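The Bin on the Table

In the storeroom at Rorkden, the snacks used to live in whatever they came in. Cartons went on the shelf with one flap torn off, and packets slid down behind them.

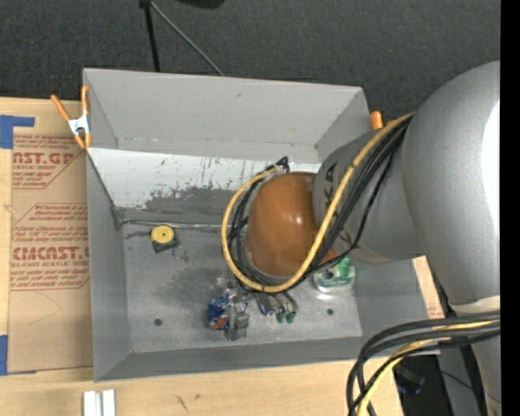

Ashraful Fakir took over the room in April and started with the containers. He wanted open tops, flat bottoms and metal sides, and he found a set of 8 secondhand bins at a closing sale in Mullamcombe. They were gray and already scuffed when he bought them.

"A lid is one more thing to put down somewhere," Fakir said. "Then you can't find the lid."

The bins cost 23 dollars each. He wiped them out and left the marks alone. Small packages go in flat where they fit, a few to a bin, so that a wrapper with a bad seal is easy to spot. Soft packets never go under boxes.

Precious Visser, who runs a similar room for Jomasow, prefers plastic tubs. Metal is loud, she said, and heavy to lift off a high shelf. She does agree about filling them lightly – her own tubs are never more than half full.

Fakir's first check of the old cartons turned up 41 packets past their date. Most had slipped to the bottom. He now empties one bin each morning before 9, sorts it on the table and puts it back with the oldest packets on top. Crushed ones go in a separate box by the door.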